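3.2 Le panier et le présentoir

Nous avons longtemps hésité sur le contenant, et le lecteur nous pardonnera de nous y attarder un peu. Dans l'enquête menée en juillet auprès de 198 foyers, les courses passaient presque toujours par un panier ajouré avant de rejoindre l'étagère, et c'est ce geste intermédiaire, si banal qu'on l'oublie volontiers, qui nous intéresse dans cette section. Le panier retenu est en plastique rose. Les produits de grignotage ont pour point de départ un support transparent, tandis que les bouteilles peuvent se trouver à même la table (figure 2).
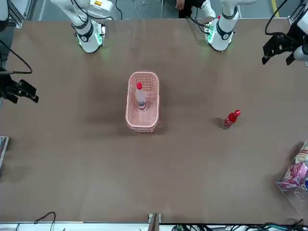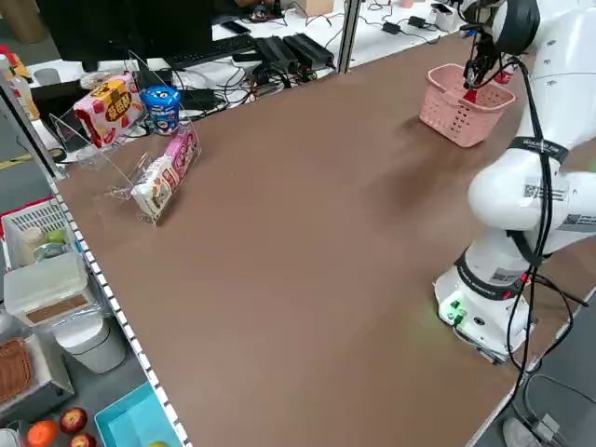

Figure 2. Le panier rose sur la table brune, avec des produits emballés dans leur support transparent.

Silviu Moldovan, qui a dépouillé avec une patience admirable les 3179 relevés de rangement du corpus Goremero, distingue les objets que l'on pose debout de ceux que l'on couche. La bouteille à bouchon rouge, debout dans le panier sur la première vue, appartient à la première famille ; les sachets souples, eux, s'accommodent de presque toutes les positions, ce qui explique sans doute les désaccords entre nos annotateurs (29 cas, repris en annexe). Nous avons conservé ces cas tels quels, car ils nous paraissent dire quelque chose de la façon dont chacun remplit son panier. La question de l'ordre de remplissage, que Caoimhe Ní Chonaill avait soulevée dès nos premiers échanges, est traitée à la section 3.3.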